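Ticket: Grilano hatchback, battery flat after standing
Status: waiting for customer
Opened by: Dulce Espinoza
Handled by: Rochelle Treloar, Gultero used car support

Dulce Espinoza
Good morning. I bought the Grilano 1.2 petrol from your branch in February. If the car stands for two nights, it does not start. The dashboard lights come on weakly and I hear only a clicking. With jump leads it starts at once and then drives normally all day. The battery is the one that was in the car when I bought it. 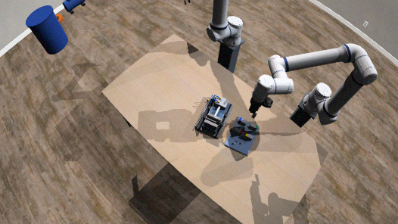 I have already checked that the boot light goes off, by leaving my phone inside to film it. The glove box light also goes off. The radio was changed by the previous owner to a Tipoki unit with DAB, and I do not know who fitted it.

Rochelle Treloar
Thank you for the clear report. Please charge the battery fully overnight, then lock the car and wait one hour before you measure anything. Many control units stay awake for a while after locking. Do you have a multimeter?

Dulce Espinoza
My neighbour lent me one. After one hour the current was about 200 mA and it did not go down. I pulled the fuses one by one, as it is explained in the handbook. Fuse 4 made no change. With fuse 9 out, the reading dropped to 8 mA.

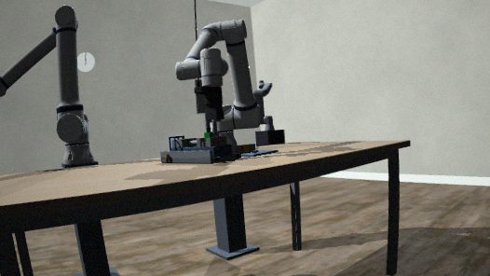 Can I drive the car without fuse 9 until it is repaired?

The car will drive normally, but you will have no radio, no Bluetooth phone and no interior light. Please keep the fuse in a safe place and do not put a bigger one in.

Fuse 9 feeds the permanent supply of the radio, so the Tipoki unit is my first suspect. On some cars the two supply wires are exchanged when a different radio is fitted, and then the unit does not go to sleep. I have asked the Arar workshop for a place on Thursday. The diagnosis is covered by your warranty. I must still ask about the radio, as it is not an original part. 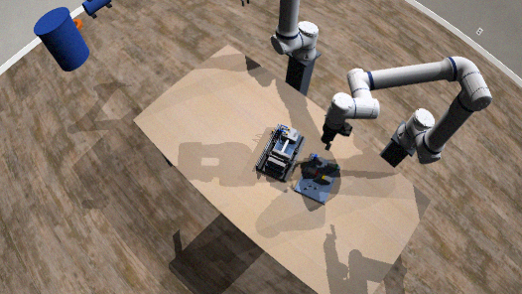

Dulce Espinoza

Thursday is possible for me, but only before noon. I took fuse 9 out last night and this morning the engine started without help, so I think we are looking in the right place. The clock was also reset, but this does not disturb me. Please tell me if I need to bring the radio code, because I have found only a card with the key number on it.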